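Redholm Chores: README

Version notes and data card for the wrist-camera subset
Last updated 2 July 2019

What this is

Redholm Chores is a set of recorded attempts at small household and shop-floor jobs by a single robot arm with a two-finger gripper. We started it to get a fair answer to a question we keep hearing from people outside the lab: can a machine do the chores yet? Our short answer is some of them, slowly, if the job is set up the same way each time. The longer answer is in the recordings, and we would like other groups to check it.

The set covers 19 tasks. Most are the dull kind of job that people do without looking: hanging up a cloth, closing a drawer, putting parts back in a bin, moving a strap out of the way. There is no cooking, and there is nothing on stairs or outdoors.

This README covers the wrist-camera subset only. The overhead recordings are kept under the name Nemgate and have their own file layout.

Soft items

Eleven of the tasks use rigid objects such as blocks, cups and boxes. The rest use soft or bendable items, and these are the reason most people download the set. A box stays the shape it was when the arm planned its move. A strap doesn't. It folds over itself, twists at the bend, and hangs in a different line after every touch. The position of the fingers tells you very little about where the free end is.
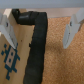 We scored the soft-item tasks separately for that reason, and you should too. If you average them in with the rigid ones you get a number that looks fine and means very little. A controller that does well on blocks can fail over and over on a piece of webbing, and the failures come in several types. Sometimes the fingers close on air. Sometimes they catch one layer of a fold and leave the other behind. Sometimes the grip is good and the item snags on the corner of the box during the lift. The labels keep these apart (see below).

How it was recorded

All sessions took place at the Ditulport workshop. Each task was run by a person steering the arm from a hand controller, and then again by our baseline policy, Partanen. Both kinds of run are in the set and are marked in the "source" column. Please don't mix them by accident when training. The steered runs are smoother and make the arm look more able than it is when left alone.

There are 800 runs in this subset. Lighting was normal room light. We did not clean up backgrounds, and printed surfaces were left as they were.

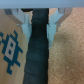
Dark, soft-looking item held upright between the fingers, printed panel to the left.

Labels

Each run has one row in runs.csv with these columns:

run_id: unique, never reused
task: short task name, listed in tasks.txt
source: steered or policy
item_type: rigid or soft
outcome: done, partial, dropped, missed, snagged, stopped
notes: free text, often blank

"Partial" means the item was moved but did not end up where the task sheet says. "Stopped" means the person at the controls ended the run early, usually to protect the item or the arm. We don't count a stopped run as a failure in our own tables, but we can see the case for doing so.

Known problems

In 28 runs the clock on the wrist camera drifted from the arm log. They are listed in drift.txt. The pictures are fine, but don't use them for anything that depends on timing.

The fingers hide a good part of the view in every recording. With dark fabric it can be hard to tell from the wrist camera alone whether the grip is on one layer or two. Where our labelers disagreed, the notes column says so.

Item variety is low. A good score here says the policy can handle these items in this workshop. It does not say it can tidy a house, and we ask that you don't cite it that way.

Speed was not scored. A person does most of these jobs in a few seconds, and the arm is much slower on nearly all of them, even when steered.

Use and credit

Free for research and teaching. If you publish with it, name the set and the version, and say whether you used steered runs, policy runs or both. Send label corrections as a plain list of run_id and new outcome. We merge them in batches, and the next one is planned for October.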